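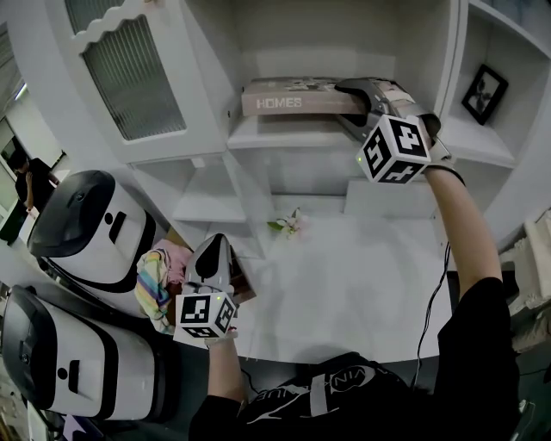

Nazma Fakir would put the boxes on the upper shelves and leave the lower compartments open, and she wrote in to say the first version of these notes had it backwards. Anything flat goes up, she says, and anything soft stays where you can reach it without looking. The shelf section below has been changed to match.

Clotley Shelf Notes

README, second version, February 2018

What this is

A set of written notes on putting a built-in cabinet and its shelves in order, starting from a table with things on it. The notes cover small household objects: flat boxes, folded and unfolded fabric, artificial flowers, picture frames, knitted pieces. They do not cover dishes, food, tools or anything that plugs in.

The notes were started by Marisa Pagano and are now kept by Habibur Liyanage. Ulises Garrido wrote the part on fabric.

Files

shelves.txt – where each kind of object goes
table.txt – how to sort what is on the table before anything is put away
fabric.txt – folding and stacking
words.txt – the names we use for objects and places
changes.txt – what changed between versions

All files are plain text, 60 characters to a line. There are 900 entries across them, one per line. Blank lines and lines starting with a number sign are ignored.

Names for places

The cabinet is white, with a scalloped edge on the door and a frosted, ribbed glass panel. Use "door" for that part only. "Upper shelf" is any shelf you have to raise your arm to reach. "Lower compartment" is the open space just above the table. "Side shelf" is the one to the right. Earlier entries say "cubby" for the lower compartment. Those are being replaced as we come across them.

Shelves

Flat boxes lie on the upper shelf with the lettering facing out. The pink-beige one marked HOMES goes there. Do not stand it on end, and do not put fabric on top of it.

Picture frames go on the side shelf. The small black one can lean a little. If it slides, move it back and leave it.

Artificial flowers go in a lower compartment. A single sprig can lie down. Two or more should stand in something.

Table

Clear the middle first. Fabric goes to the left, near the cardboard box, until everything hard is on a shelf. Keep the rainbow-striped piece and the pink cloth together, even if they end up in a heap for a while – they are put away as a pair.

Fabric

Striped pieces are folded with the stripes running the long way. Plain cloths are folded in 4. Knitted pieces are draped or rolled. Folding a thick one leaves a ridge, and Ulises has asked that we stop doing it.

Known problems

fabric.txt and table.txt disagree on whether a cloth still in a heap counts as sorted. Follow table.txt.

The entries for the upper shelf assume an adult can reach it without a stool. Nuwan Gunawardena is rewriting these and hopes to send them in May.

2 entries in words.txt are duplicates (sprig, stem). Both are kept so that older notes still read correctly.

Sending changes

Write one line per change, with the file name first. Say what the old line was. Changes to place names need a reply from Habibur before they go in, the rest can be added directly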